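Chopsticks, Again

November 17, 2019

I have owned yellow bowls for years and never thought of them as difficult. Then I decided to get good with chopsticks, properly good, and now I regard every glossy curved surface in my life with suspicion.

Some background. In January I ate noodles across from Vinh Lại, who watched me chase a mushroom from one side of the dish to the other and then back. He was very kind. He passed me a spoon without breaking off what he was saying about his roof. I have thought about that spoon on and off ever since, usually at 2 in the morning.

So I practice. The rules are mine and I change them when I'm losing. Pick up the food, move the food, put the food down, no stabbing. Stabbing is how I got through my twenties.

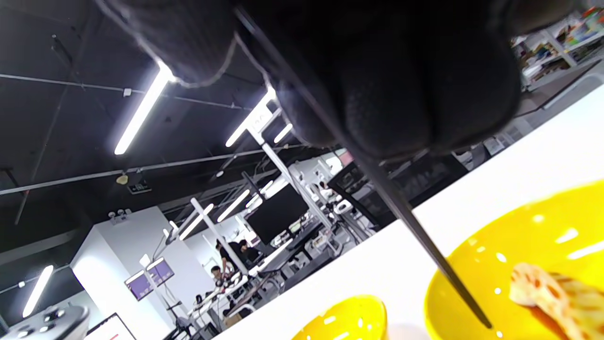

Is it easier to start with wooden chopsticks or metal ones?
Wooden, by a long way. The grain gives you a little grip, and metal ones slide off anything with oil on it until your fingers learn to squeeze evenly.

I started with metal, naturally, having read one article by a man who claimed to have moved 1000 soybeans before breakfast. I lasted 16 beans and had toast.

What I've picked up since then, for whoever is at the same humble stage: hold them farther back than feels safe. The bottom stick does nothing at all and must be allowed to do nothing, a skill I assumed I already had. And flat things are worse than round things. A grape at least has sides. A slice of anything lies in the bottom of a bowl like it's paid rent there, and you have to come at it from the edge and tip it up before you can get hold of it.

Plates are a different sport. I bought a big glazed one from the Heinonen shop on its closing-down day, mostly out of guilt, and it has turned out to be the kindest surface for a beginner. Lots of room, hardly any wall. Food can be herded on a plate. It can also be herded off a plate, but that's what the table is for.
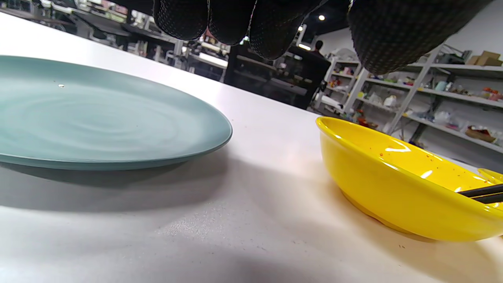 Big plate, yellow bowl, and a few crumbs nearby.

The crumbs are a sore point. Anything fried or baked sheds the moment you pinch too hard, and I pinch like someone closing a suitcase. My sister's advice was to stop looking at the tips and look at the food. I tried it and dropped the food, but with better posture.

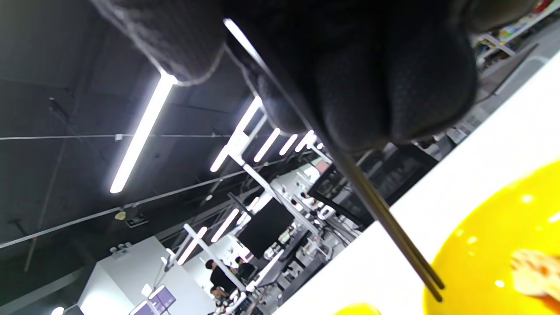 The other problem is letting go. All the tutorials stop at the triumphant lift, as though lunch ended in midair. Setting a piece down where you meant to, in one piece, takes a slow opening of the top stick, and my top stick has two settings. Crumbly things go first. I've been working on those all week with stale cornbread, which I recommend, being cheap and unforgiving and not something you'll want to eat afterward.

Next up is tofu, the soft kind. Vinh has offered to come and watch. I told him to leave the spoon at home.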